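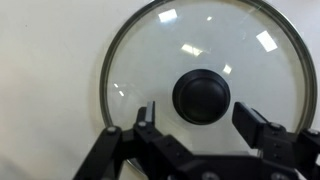 Session 2: "Set free" in Romans 6
Notes for the Dudano study weekend, Dec 11, 2024

Start by reading the whole chapter aloud, 6:1 to 6:23. Take it slowly! Most of us know verse 23 by heart and have never heard it arrive at the end of everything before it.

Recap from session 1: Paul has just set Adam and Christ side by side in chapter 5. Two men, two reigns. Sin "reigned in death" (5:21). Keep that word reigned on the board, we need it all the way through.

Now the question in 6:1. Shall we go on sinning so that grace may increase? Somebody was really asking this, or accusing Paul of teaching it (see 3:8). Let people sit with it before moving on.

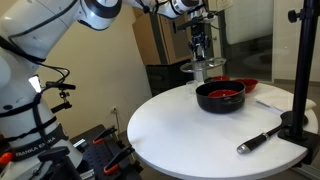

Verses 3 and 4. Baptized into his death, buried with him, raised to walk in newness of life. Point out how many "with" words Paul packs in here: buried with, united with, crucified with, live with. I love this part. He is talking about people who share a story with someone, and he can't say it often enough.

Pause for the handout. The Kettani group has 16 copies, so share if needed.

Verses 12 to 14. Back to reigned. "Let not sin reign." Same idea as 5:21, and now it's a command. Ask the room: why command something that verse 6 says is already done? Give them a few minutes. When we did this in Driloria the talk ran for 20 minutes and it was the best part of the day.

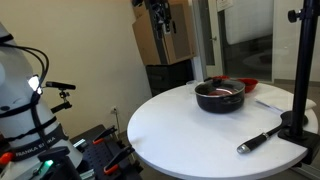

Franka Emika arm, with a small black camera on a bracket

Verses 15 to 19. Slaves and masters. Go carefully. Paul admits in verse 19 that he is using human terms, so don't press the picture past where he takes it. The turn comes in verse 17, "but thanks be to God," and it's worth reading twice with some life in your voice!

Link back to Exodus. Israel leaves Pharaoh in order to serve the Lord (Exodus 7:16). Freedom from one master and service to another, all in one move. Skip the Leviticus 25 side note if we're behind.
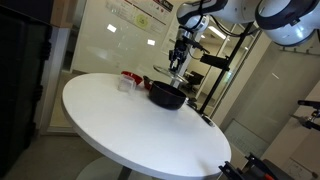 Is the death in verse 23 the same death as in Genesis 2:17?
Many readers think so, and the Adam passage in chapter 5 gives them good reason, though they still differ on whether it means physical death, separation from God, or both.

Leave that one open. The Vutico session picks it up with 1 Corinthians 15.

Close with verse 23, wages against gift. Then straight into the second hymn, all verses.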